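Ok so quick one before work. I've had the Caltell arm kit on loan for a while and people keep asking is it worth the money. Short answer, maybe. Long answer below, typed fast.

Kit is $1,894 as I had it. There's a cheaper one at $1,594 but you lose the wrist camera and I wouldn't. Setup took most of Thursday evening, and the manual is bad. Tomás Mac Mathúna sat on a call with me for the worst of it (thank you, again). 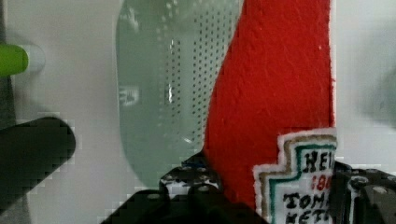

Gripper first. I like it. Black fingers, simple, easy to get at with a screwdriver. Soft things it grabs fine, hard things it wants a bit of fiddling with the force setting. Default is too high imo. I've got mine at 65 and left it there.

The software is the weak part. Slow to open, and teh login times out if you go make coffee. Why does an arm need a login.
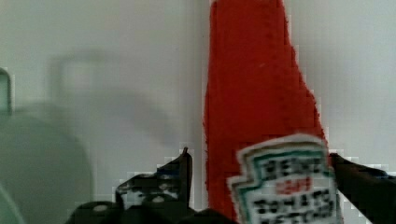 Support was decent though. Mojtaba Farahani on their help desk answered in under a day, twice, and sent me a config file that fixed the jerky start. Should of been in the box.

I tried it on play kitchen stuff mostly. Pick up, move over, put down, again. Boring to watch after a bit but it's the best way to learn what the thing likes. Ketchup was my favorite target.
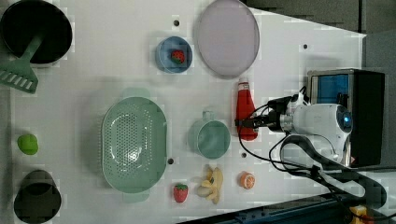

Toy kitchen on the white table, arm coming in at the ketchup.

Cables. Ugh. Zip tie them, do it first, not at the end like me.

Compared with the Jaston I reviewed in November: quieter, nicer joints, worse app. The Jaston was easier for a total beginner. This one I'd keep longer.
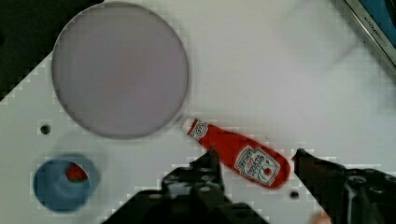
Wrist view is good enough for lining up a grab, gets blocky on my connection. There's a setting for it somewhere, havent found it. Warranty is up to 4 years if you register, so register.

Would I buy it? With the camera, probably yes, if they sort the login. More when I've tried the other fingers.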